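Search this site Enter keywords Go

Primness publishes working practice for hand-held gripper recording

31 May 2026

Primness has published a code of practice for teams that record manual handling tasks with hand-held grippers. The document, titled Cerkero, covers the condition of the tool, the layout of the table and the records kept with each session. It is free to use and takes effect on publication.

Cerkero contains 19 clauses in 2 parts. Part A deals with equipment. Before a session the operator opens both fingers fully, checks that the tips are level and looks at each fixing hole and metal insert for wear. Finger faces are wiped with a dry cloth. A finger that is cracked or bent is replaced, and the change is entered in the log with the time.
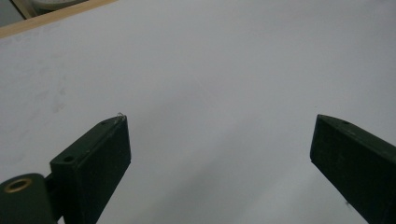 Part A also sets a limit on continuous use. An operator works for no more than 30 minutes before a break, and cables are routed so that they do not cross the working area. Where two grippers are used together, each is logged under its own number, and left and right units are not exchanged during a session.

Part B deals with the task. Items are set out on a plain, level surface with clear space on all sides. Packaged goods are handled in their original packs. Where a task involves placing items in a container, the container stays in one position until the task has ended. A dropped item is left where it falls until the operator has marked the attempt as failed.

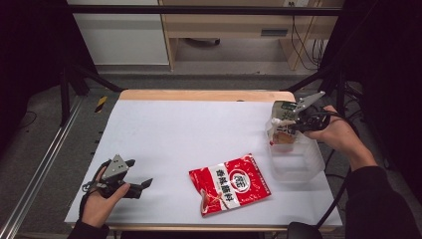
Two-handed packing task with hand-held grippers and a clear storage box.

The code was drafted by a working group led by Wulan Purba, head of methods at Primness. Trials began in February at the Landell test room, with 12 operators taking part.

"Most of the faults we found in older recordings were small ones," said Purba. "A finger had been changed and the log did not say so, or the table had been moved between attempts. The clauses are short and can be checked at the bench."

Keabetswe Mabaso, safety lead at Faulkner, reviewed the draft for the working group. "We asked for the break limit to be a requirement. In the first draft it was only advice," said Mabaso. "Wrist strain builds up slowly and operators tend to report it late."

Each session also opens and closes with a short reference recording, made with the fingers apart over the bare surface. The two recordings are stored with the session log and compared before the data is released. 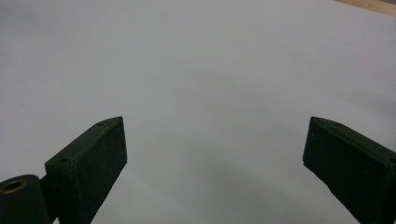

Availability and review

Cerkero can be requested from the Primness methods office, together with a blank session log and a one-page bench checklist. Teams already recording under their own rules may keep existing logs, provided that finger changes and breaks are shown. Comments on the text should give the clause number and be sent in writing to the same office.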